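Tape before shelving: the case for marked surfaces in small workrooms

Filed under: Workroom layout

Most advice on organising a packing or sorting room begins with storage. The reader is told to buy racking, bins, drawer inserts and a label printer, and to fit the work into whatever floor remains. I think this order is wrong. The first purchase should be a roll of coloured floor tape, and the first thing to be organised should be the top of the table.

The argument is one of sequence. Storage determines where an object rests when it is not needed. A marked surface determines where it rests while it is being handled, and handling is where small workrooms lose their time. An item put down in the wrong place on a bench has to be moved again before the next can be dealt with. Our own log at the Aswood unit, kept by hand on a clipboard, recorded 2,809 items over the spring. The delays noted in the remarks column were overwhelmingly of one kind: the item was on the table, and so was something else.

A marked surface addresses this at very low cost. The outline states how much room one job is allowed. Anything outside it is waiting, finished or in the way, and can be judged at a glance by a person who has never worked in the room. A printed procedure can say the same thing, but it has to be read, and it is generally pinned to a wall behind the person it is meant for.

Metal is the best surface for the purpose. Tape bonds well to clean steel, lifts without taking the finish with it, and yellow remains legible against grey under most lighting. Painted timber is poor on all three counts. A large rectangle with one diagonal strip across it is enough to divide a worktop into areas of different use, and a square on the carpet can reserve floor in front of the table in the same manner.

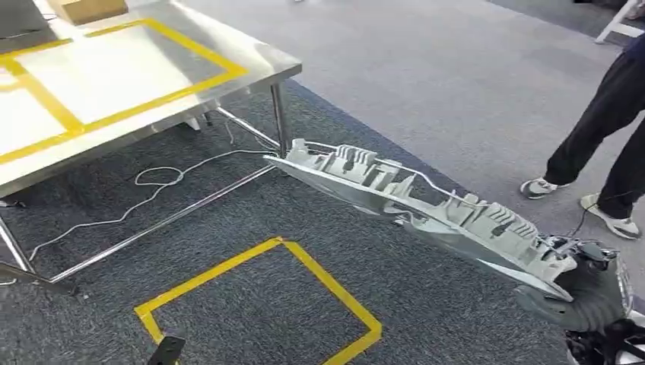
What the tape should and should not do

The common error is to mark too much. I have seen benches at trade open days with outlines for the stapler, the scissors and the mug. Outlines of this sort describe one person's habits on one afternoon. They are ignored within a month, and once some of the lines are ignored, all of them are.

A line should be laid only where crossing it has a consequence. In practice this gives two kinds of zone on the table, one for the object being worked on and one kept clear to receive it. The two should share a border where possible. A gap between zones is dead space, and dead space on a bench attracts pens, offcuts and delivery notes.

Floor marks need a stricter test still. A square on the floor should mean either that something belongs there or that nothing may be put there, and the meaning should be the same for every square in the room. Kistora, whose layout handbook we followed at first, uses a different colour for each meaning. The principle is sound for a warehouse. In a room with one table it produces a key that has to be learned, and we went back to a single colour after 17 working days.

The choice of floor covering receives less attention than it should. Carpet is usually dismissed for work areas. It is harder to sweep, castors drag on it, and tape holds less well on pile than on vinyl. Against this, it is quiet, it is easier on the legs over a long shift, and a small part dropped on it does not travel far. For light assembly and sorting I would keep it. A speckled grey is the most practical pattern for hiding wear, though it also hides washers, and a magnet on a stick should be hung near the door.
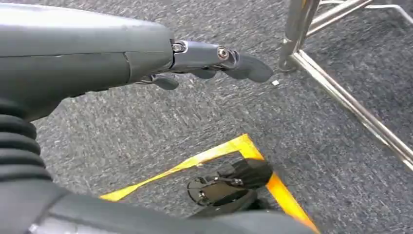
Speckled grey carpet, visible through the gap between the fingers.

Tape on carpet should be pressed down with a roller and checked weekly. A lifted corner is a trip hazard and should be replaced the same day. The replacement strip should run the full length of the side. Patches catch on shoes.

Cables are the other matter that shelving-first advice leaves out. Any lead that reaches the floor under a bench should be clipped to the lower crossbar, and the spare length should be gathered on the frame. The usual objection is that the bench then cannot be moved without tools. A bench with marked zones should not be moved casually in any case, as the floor marks are positioned in relation to it.

On precision

There is a view, put forcefully in the Ritidell guidance notes, that a marked layout must be measured and squared or it will not be respected. The notes recommend a laser line and a steel rule, and allow 7 mm of drift. I do not find this persuasive. The zone has to be larger than the object by a comfortable margin, and once that margin exists the quality of the edge makes no difference to the work.
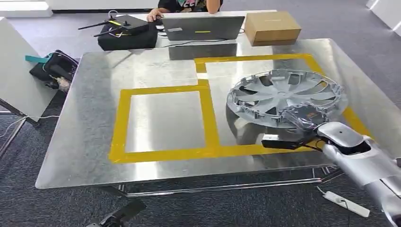 The size of the object is therefore the measurement that matters, and it should be taken from the most awkward item the table will see. Boxes are misleading for this purpose, as they sit flat and keep to their own footprint. Round and dished items do not. A wheel hub cap with one side raised needs clear space on the table for the lifted edge and for whatever is gripping it, and a zone cut to the diameter of the cap would be too small from the outset. The tape around such a zone can be wavy and vary in width in places, and the boundary is still perfectly plain. I would leave it that way.

The same reasoning applies to the back of the table. It is tempting to treat the strip beyond the zones as a shelf. Some use of it is acceptable, provided that the items kept there are heavy enough to stay put and low enough to reach over. A computer should go on a separate desk behind the worktop, where its cable can run away from the work.

Cost is the last point, and it favours tape heavily. Từ, the supplier we use, sells it in cartons, and one roll has covered our table, the floor squares and two complete changes of mind. The racking we had been quoted for would have fixed the room in its first arrangement. By April we had altered the zones twice, and the second alteration took less time than clearing the bench beforehand.

We have since bought one shelf, and it stands outside the marked area.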